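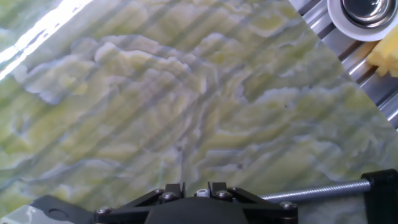
Figure 3. Wrist camera view over the counter, with the sponge on the metal rods by the sink.

3.4 Collecting the kitchen examples

I did most of the kitchen collecting myself, with Abena Zakaria taking over whenever my arms gave out, and I'll admit we picked the Endthorpe kitchen mostly for its counter. Look at that stone! All our earlier examples came from plain tabletops, and I wanted the policy to meet a surface with a pattern that wanders all over the place, plus stripes of shade and a strip of glare along the edge (Figure 3). The sponge task is simple enough to say out loud – pick up the yellow sponge, put it on the counter – but the wrist camera only sees a corner of it at the start of a reach like this one.

We recorded 307 demonstrations in this kitchen and kept all but 63. The ones we dropped were mostly my own fumbles, where I let go too early or closed the fingers on a rod instead of the sponge. Yaw Agbenyega wanted to keep those too, and we went back and forth on it for days. In the end we saved them in a separate folder and trained without them; Section 4 has the comparison.

We left the lighting alone. If the sun moved during a session we just kept going, and I only noted the time at the start of each batch. I'd write down more than that next time – matching a stretch of glare to a failed grasp from my notes was a real pain.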